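Histstead sets new rules for donated clothing

30 Apr 2026

Histstead will change how it accepts used clothing at its 17 public drop-off points starting in October, the town's waste office said. Knit cotton will be collected separately from woven and mixed-fiber items.

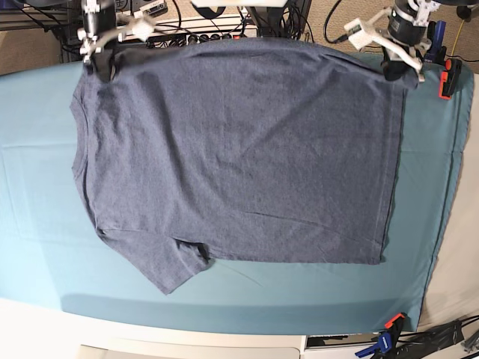
The change follows a review of sorting costs by Elba Durán, a textile recovery analyst. Mixed loads currently go to a sorting hall in Lustlow, where items are graded for resale, wiping cloth or fiber recovery. Plain jersey such as a heathered blue-gray T-shirt with a crew neck can enter any of the three streams. Grading depends on seam condition, stains and fabric wear.
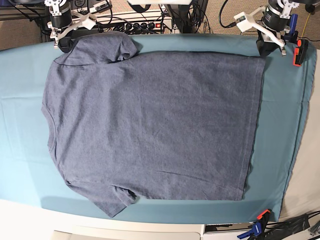 The Lustlow hall received 355 tons of clothing from the town last year. Under the new contract, loads containing more than 7 percent non-knit material will be billed at the mixed rate.
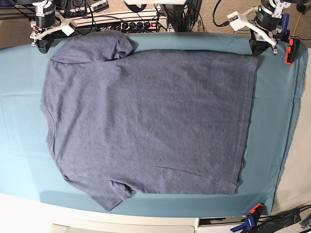

Residents may bring up to 50 pounds per visit. Items should be clean, dry and bagged. Shoes, belts and bedding will still be accepted in the existing bins.

Printed shirts are allowed, but large prints lower the yield in fiber recovery, according to Durán. They will be graded for resale first. 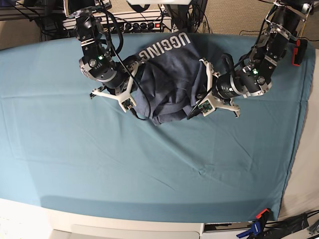 A dark navy T-shirt with white block lettering.

New bin labels will be posted before the change takes effect.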